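# About Idik

Idik records people teaching robots how to handle food. We are a small company with one workshop, and almost everything we do starts with a person moving an arm through a job, over and over, until there is enough good material for a customer to train on. 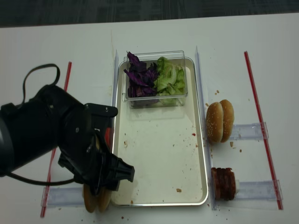

The company was started by Hongjun Jin, who had spent years setting up packaging lines and was tired of writing out every motion by hand. A carton is the same size every time. A slice of bread is not. He wanted a way to get the small corrections a person makes without thinking, and the simplest one was to have the person drive the arm and save what they did.

## What we do

Customers come to us with a task. It might be building a sandwich, filling a tray, or moving portions from one container to another. We set up a table for it, work out where the ingredients go, and have our operators perform the task by remote control. Every run is saved with the arm's positions, the gripper opening, and the video, all on the same clock. The customer gets the full set along with notes on how the table was laid out.

We use two methods.

**Remote control.** The operator holds a small leader arm, and the working arm follows it. Most of our food work is done this way. It keeps hands out of the video and away from the ingredients, and the recorded motion is one the robot can repeat as is.

**Hand guiding.** The operator takes hold of the arm and moves it directly. We use this for short motions and for finding starting positions. It's quicker to learn but tiring over a long shift, and it puts a person's hands in the picture.

If you aren't sure which one suits your task, we will try both during the first visit and send you the recordings.

## How a job runs

The first stage is the layout. Soft food is hard to pick up from a flat table, so we spend a lot of this time on holders, dividers and the spacing between items. We mark the limits of the work area and write down the position of every fixture so the table can be rebuilt later.

Next comes a practice set. Operators run the task until their motions are steady and they agree on the order of steps. We throw the practice set away unless the customer asks for it.

Then we record. Between runs the table is reset by hand and the items are shifted a little, within limits agreed on beforehand. Runs with a dropped item are kept and labeled. Several customers have told us they use those as much as the clean ones, and some ask us to record recoveries on purpose: the operator drops a piece, goes back for it, and finishes the task.

Last is review. A second operator watches each run and marks where each step begins and ends. Anything with a missing camera or a gap in the arm data comes out of the set.

A typical order is 2,000 runs. Our most recent sandwich job, for Vestergaard, came to 1,954 after review. The one before it, a tray filling task for Brokico, came to 1,802, and we went back in January to make up the difference at no charge.

## Our operators

Operators are employees, paid by the hour and not by the run. When we paid by the run in our first months, people rushed, and it showed in the data. Shifts at the controls last up to 2 hours, followed by reset or review work.

We don't ask for an engineering background. Several of our operators came from restaurant kitchens, and they tend to be good at this. New people train for a few weeks before anything they record goes to a customer.

## Software

We record with Atura, a program we wrote for our own tables. It handles the clocks, the labels and the review screen. Customers can have a copy for viewing their data, but we don't sell it separately. Files can also be exported to the common formats, so you don't need Atura to use what we send.

## Food and waste

Food used for recording is not eaten or sold afterward. What can be composted is composted. We buy ordinary ingredients from a restaurant supplier unless the customer ships us their own.

## Visiting

Customers are welcome to watch a recording session or take a turn at the controls. The workshop opens at 8 a.m. Please let us know ahead of time so we can have a table set up.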